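The slow joy of secondhand yarn by mail
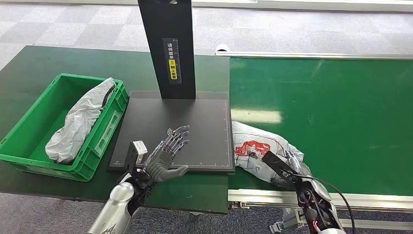 Green crate, white parcel bag, and the tall black measuring column beside it.

I have fallen hard for secondhand yarn! It started in June, when Marion Lindsay told me about a swap list called Selero, where knitters mail each other the skeins they never got to. You write what you have, you write what you'd love, and then you wait.

My first trade was 186 yards of rusty orange wool from Oliwia Brzozowska, who had bought it for a hat and then moved somewhere warm. It smelled like cedar and it knits up like a dream -- springy, a bit sheepy, with tiny flecks of brown. I cast on the same night (151 stitches, a shawl, way too ambitious) and had to rip it back twice before the lace behaved.

Since then I've sent off 12 skeins and gotten back a wild mix, including a lavender cotton I would never have picked in a shop and now want for everything. If you try it, tuck the label in with the yarn, or at least write down the fiber. Your swap partner will thank you when it comes time to wash the thing!

Next up is a striped cardigan, sleeves first.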